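### 4.2 Boards and low furniture in the shared rooms

The second part of the survey dealt with the objects that families and staff moved most often during the day. Of the 2,211 entries in the Groltdale and Belldale room logs, 686 concerned light items that an adult could lift with one hand, and among these the small boards kept for drawing, notices and play formed a distinct group. They had no fixed place. Staff at Belldale set them on shelves in the morning and on the floor by late afternoon, and the logs seldom record who had done so.

Ekström's earlier scheme placed such boards with wall fittings. We found this hard to apply – a board that leans against a chair leg at noon is not a fitting in any useful sense – and we have therefore followed Sang Văn in treating them as loose furnishings. The change affects the totals in Table 3 but not the order of the room types.

Printed decoration was recorded separately. Plain surfaces were the most common at Groltdale, while the rooms used by younger children contained more boards with animal characters. Figure 4 gives a case of the latter type: a white board with rounded corners and a grey frame, printed with a cartoon face with large black eyes and pink cheeks.
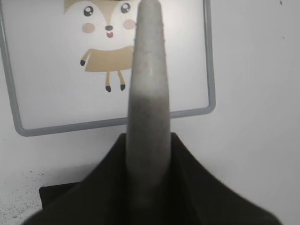

**Figure 4.** White board with printed cartoon animal, grey plastic frame.

Staff in 12 rooms were asked where each board belonged at the end of the day. Their answers agreed closely for plain boards and much less closely for decorated ones, which were described by some as toys and by others as equipment. At Belldale the same board was listed under both headings in February. Where the two lists conflicted, we kept the heading used by the person who tidied the room, and marked the entry for the comparison in Section 5.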